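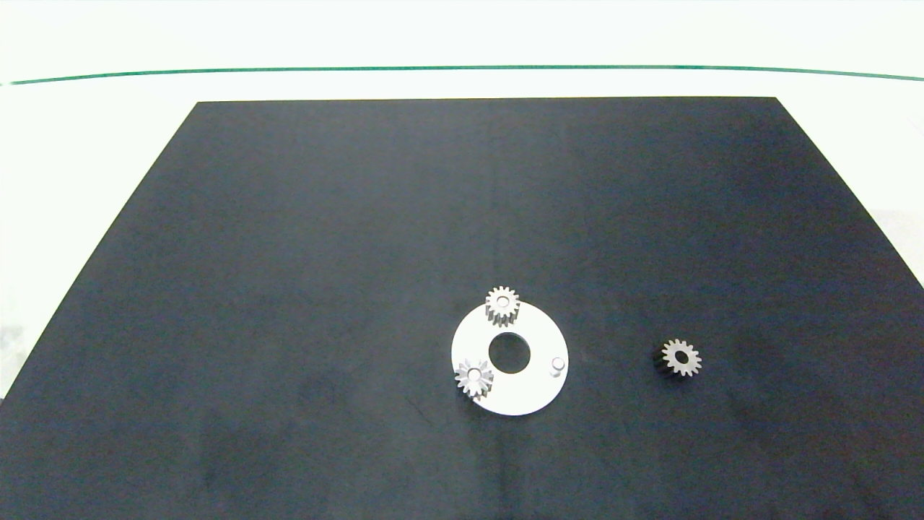 Worku

Teaching a gear placement task by remote control

The task is small parts assembly: spur gears go onto the pins of a flat round plate. It is a good first task for remote demonstration because the parts are rigid and a missed pin is easy to spot. These steps assume the arm is already calibrated and paired with the Plirden console.

1. Lay out the work area

Put the plate on a dark mat so the rim and the center hole stand out for the head camera. Do not fasten it down. Spread the gears within reach of the arm and change their positions between demonstrations. A gear can start out on the mat or overlapping the rim of the plate. Both starts belong in the set, and the policy will do badly on whichever one you leave out.

2. Set the console

Set the motion scale to 68 percent. Full scale is too coarse for the last part of the insertion. Zero the gripper with the fingers open, then start a Natach log and check that the camera and joint streams share the same clock.

3. Record the pick

Approach from the side, close on the toothed rim and lift straight up. Keep the bore clear of the fingers. If the gear tilts in the grip, set it down and pick it again in the same recording. Recoveries are worth keeping.

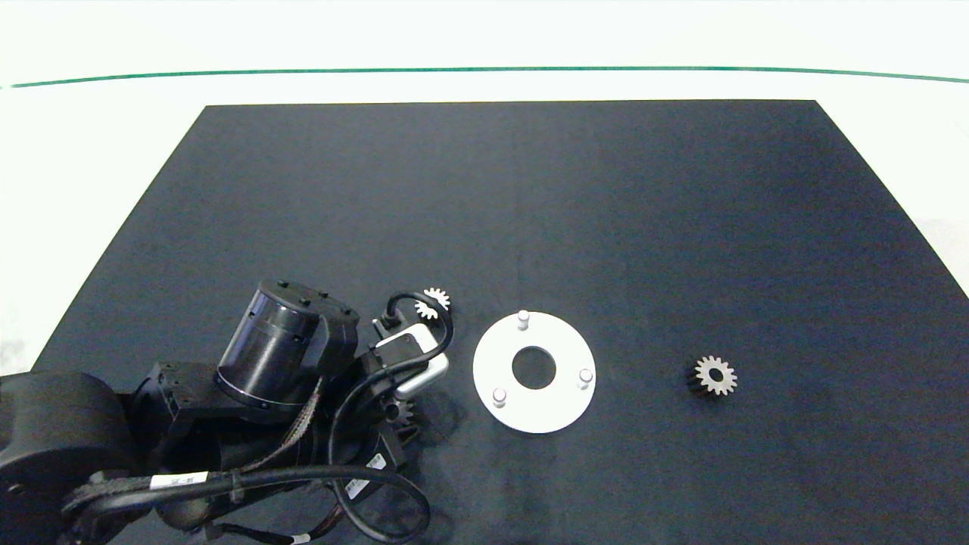

Reading time: 2 min

4. Record the placement

With three pegs on the plate, pick one filling order and hold to it for the first 10 demonstrations. Line up the bore above the peg, pause, then lower. Do not push sideways when the gear catches on the peg. Raise it slightly, correct, and lower again. Watch the cables near the wrist when the arm crosses the mat at a low angle.

5. Trim and export

Cut idle time at both ends of each log. Our last set came to 254 usable demonstrations, enough for a first training run in Grondden. For mixed starting positions, plan on 500.

If the trained arm hovers above the peg without lowering, check the pauses in step 4. Long pauses teach the arm to wait. Trim them to under a second and retrain.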